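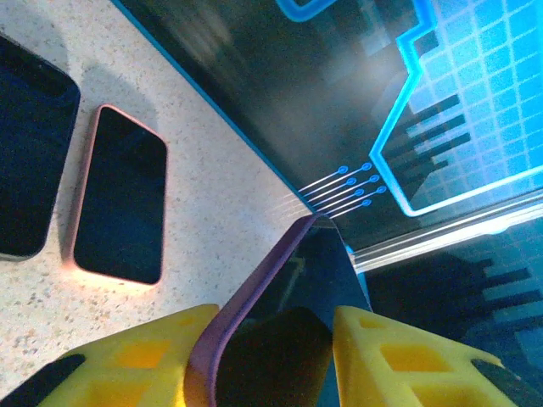
Home | Diary | Club news | Fixtures | Links
Last updated: April

Up far too early again, porridge at 5:30 and the radio on low, and then the long drive out to Prestham for the under-fourteens. I do love that rink, even with the draughty end where the parents all huddle over their coffees and pretend their toes aren't frozen!

We lost to Gomham, but only by the one goal, and the girls played their hearts out. Our littlest defender blocked a shot in the last 30 seconds and got up grinning (I may have hollered a bit loudly at that one). My throat is paying for it now, and I've had two mugs of honey and lemon since supper.

It's 127 kilometres each way, so there was plenty of time on the way home to think about the power play, which needs work. I'd like to try our quiet centre down low and see whether she enjoys it.

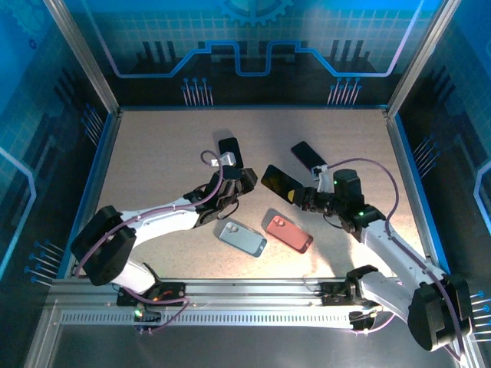 Later, 9 p.m.

Skates are drying by the furnace and the jerseys are in the wash. Trerkero next, at home, thank goodness, and I've promised to bring the orange slices.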